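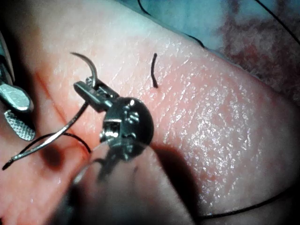
Stop adding motors. That's my whole argument and if you're in a rush you can quit reading now.

I've been in the shared workshop on and off since November, building a small two-arm suturing rig with the Jato group. Evenings mostly. And every new person who comes to the bench wants the same thing - it should stitch by itself. Push a button, go get coffee. I get it. I wanted that too. I now think it's the wrong goal for a home or workshop build, and it's eating people's time and money.

What a shop build should be is a good hand tool with motors in it. You drive, it follows. Your hand goes one way, the jaws go that way, smaller and steadier. Boring? Maybe. But getting only that part right took us 11 versions of the wrist, and I'd still not call it right. The cables stretch. You tension them, go home, come back and the roll axis is off again. We lost most of one winter to a pulley the size of a pea.

Now think about what a stitch asks for. A curved needle has to go in square and then follow its own curve, so the wrist turns and the tip hardly travels sideways at all. If the wrist has slop in it, the needle drags and the hole tears wide. No software fixes slop. I have had this fight at the bench more times than I care to say and somebody always tells me the vision system will correct for it. With what? The correction goes through the same loose cable.

And thread. Everybody forgets thread. People plan the needle path for weeks and then the suture does whatever it feels like, loops under the tool, sticks to wet stuff, lays itself right across the place you need next. A person driving sees that and just moves around it, half the time without noticing. Our one serious try at letting the thing run alone was tuned on one kind of thread. We swapped spools. Useless. Back to the start.

The other side has a point and I'll be fair to it. Vekura, the club across town, has an automatic mode and it's fun to watch. On a flat foam pad with dots printed on it. They told me they got 51 clean passes out of 100, which they were proud of, and for a shop build they should be. But ask how much of their year went into that and how much went in the drive train. Then go hold their handles. Mushy. You can feel the lag in your wrist, and they've stopped noticing becuase they never drive it by hand anymore.

That's what bugs me most I think. Once the goal is automatic, the manual side rots. Nobody tunes it. Then the auto mode trips up and the person who has to take over gets a bad tool and no practice.

Money too. The Murthy controller board we use is not cheap, and we run 2 of them, one per arm. The camera and computer you'd need on top to do the auto thing well costs more than both arms did, by a lot. Spend it on bearings. Spend it on a second set of jaws so you're not stuck when one bends. Buy the decent needles, the cheap ones are dull out of the pack and then you blame your wrist for a week.

A few people will say a hobby build doesn't have to make sense, do what you like. Sure. If the vision code is the part you love, go, have at it. I'm talking to the ones who came in wanting a working rig and have a half-finished one in a box under the bench. There are alot of those boxes.

One thing I'd keep from the automatic crowd is the logging. We record every run now with the Drinness logger, joint angles and grip, and it's how we found the roll problem. So fine, log everything. Let the machine tell you where it's loose. Then get the wrench and fix it, and drive the thing yourself.

Off to re-tension the left arm. Again.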